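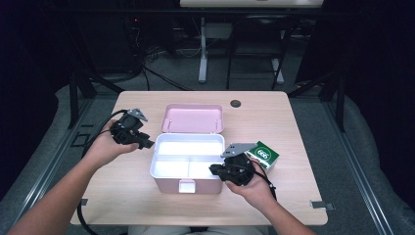
Sorting out the sewing drawer

I started sewing again in August after leaving it alone for years. I had a pair of pants that needed hemming and the tailor on our street had closed. The machine still ran. The supplies were the problem. I had thread in one drawer, needles in a cookie tin, zippers in a shopping bag and buttons pretty much everywhere.

It took me two evenings to bring it all to one table. I did not buy anything first. I have made that mistake before, coming home with organizers and then trying to make my stuff fit them.

Thread was the biggest group. I sorted it by what it is made of and then by color. Old cotton thread goes weak, and you can test it by pulling a length between your hands. If it snaps with hardly any effort, it will snap in the machine too. I threw out most of the spools I got from my aunt. I kept one brown one because I liked the label, but it is not with the working thread.

Needles came next. I had a lot of loose ones and no idea what size most of them were. Hand needles I could sort by eye. Machine needles have the size stamped on the shank, but I needed a magnifying glass to read it, and some were too worn to read at all. Those went into an old pill bottle with the bent pins. New rule for me is that a machine needle comes out after a big project and does not go back in the case.
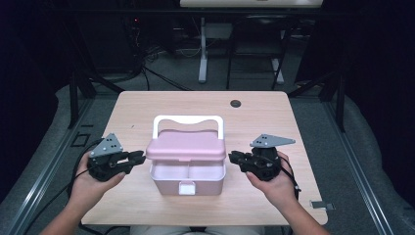 Buttons I left for last, and I would do that again. They are slow. I put shirt buttons together, coat buttons together, and sets on a loop of thread so they stay sets. The singles went in a jar. I know people who sort singles by color, and if you make kids' clothes or do craft projects that probably makes sense. I replace a shirt button a few times a year. A jar is fine.

For storage I ended up with a small lidded box for the things I use every time, and everything else on a shelf. The every time list is short:

Small scissors
Seam ripper
Tape measure
Black, white, gray and navy thread
One packet of hand needles
Pins
Chalk

If I have to go to the shelf for something three times in a row, it moves into the box and something else moves out. So far the only change was adding a thimble. I used to think I didn't need one, then I hemmed a pair of jeans.

My friend Yusri Pasaribu does alterations on the side and he looked at my list and told me to add beeswax. He runs hand thread through it so it tangles less. I tried it on a coat button and it does help. He also cuts his thread shorter than I do, no longer than his forearm, and that helped more than the wax. 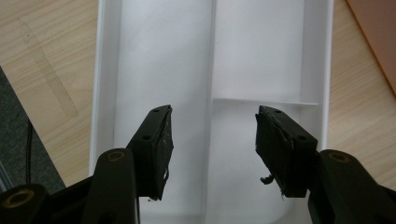
The fabric is still a mess. I have 55 pieces, and a good number of them are too small for anything except patches or pockets. I wrote them down in a notebook with the size and where each one came from, when I could remember. My plan is to keep denim and plain cotton scraps bigger than my hand and let go of the rest. The animal shelter near us takes clean fabric for bedding, but they asked for towels and sheets, not bits, so check before you drive over with a bag like I did.

I have finished a few things since then. The pants, obviously. Two pillow covers with envelope backs, which are easy if you measure the insert and not the old cover. A patch on the elbow of a work jacket. I also took in a shirt and got the side seams uneven, and I haven't decided whether to unpick it or wear it under a sweater.

Next is a zipper in a canvas bag. The old one is still stitched in with some very heavy thread, and I've been taking it out a few inches at a time while the radio is on.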